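Delivery robots learn to tell a stain from a step

A research team at Grendcombe has reported a method that helps pavement robots decide whether a mark on the ground matters. In tests carried out in simulation, robots using the method stopped without good reason 8 times in 758 runs. The same robots using the team's earlier software stopped without good reason 100 times over the same set of runs.

The work was led by Zihan Cheng and is described in a report released in July. It deals with a fault familiar to anyone who has followed a small delivery robot down the street. The machine comes to a patch of rust or an old spill, slows, and then waits. Sometimes it goes round. Sometimes it calls for a human operator, who looks through the camera and tells it to carry on.

"It is a dull problem, but it takes up a lot of an operator's day," said Cheng. "A stain has an outline, and so does a hole. If the robot has only a glance to go on, the two can look much the same."

The method, which the team calls Brastine, makes the robot hold off its decision for a short while. When it first sees a mark, it makes two guesses about how that mark should change as it drives nearer, one for a flat surface and one for a surface with some height or depth to it. It then compares both guesses with what its camera shows over the next metre or so of travel. If the flat guess fits, the robot carries on at its normal speed. If the other one fits, or if neither does, it slows down and plans a way round.

The idea of watching how things shift as a camera moves is an old one. What the Grendcombe group has added is a way of training the comparison on ground that is mostly plain, where there is little for a camera to hold on to. Earlier systems tended to do well on brick and slabs with clear edges and badly on fine speckled paving, where the pattern blurs together a short distance ahead.

Training was done entirely on computer-made streets. The team built 303 of them, using a simulator called Edwood that was written in the same laboratory. Each can be lit from different directions and given its own set of joints, kerbs, blotches and drains. The test runs used routes that were kept out of the training set.

Narrow routes between buildings were given extra weight. Light there changes quickly from one end to the other, and a robot may have a wall on one side and dark glass on the other, with little room to steer round something it has misread.

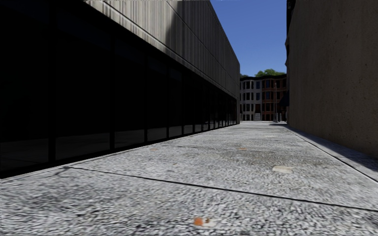

Not every result was good. The method was weakest in deep shade, where the flat guess and the other guess often came out too close to separate. In those cases the robot fell back on slowing down, so it lost time but did not drive into anything. Thin joints in the paving also caused trouble at first, as the robot took long straight lines for the edge of a step. Cheng said this was mostly cured by adding more joints at odd angles to the training streets.

The report says nothing on rain or puddles, which the simulator cannot yet show in enough detail. It also leaves out people on foot. All of the routes were clear of pedestrians, and the authors say the method should be seen as one part of a robot's software, to be run next to whatever it uses to avoid people and bicycles.

A trial on real pavements is planned with Bai, a firm that runs small wheeled carriers between shops and homes. The first stage will be done with an operator walking behind each machine. The team wants to find out whether a robot trained only on made-up streets copes with worn paving, chewing gum and leaves.

The training streets and the test routes will be shared with other research groups once the trial has started. The simulator itself will stay in the laboratory for now, as parts of it are still being rewritten.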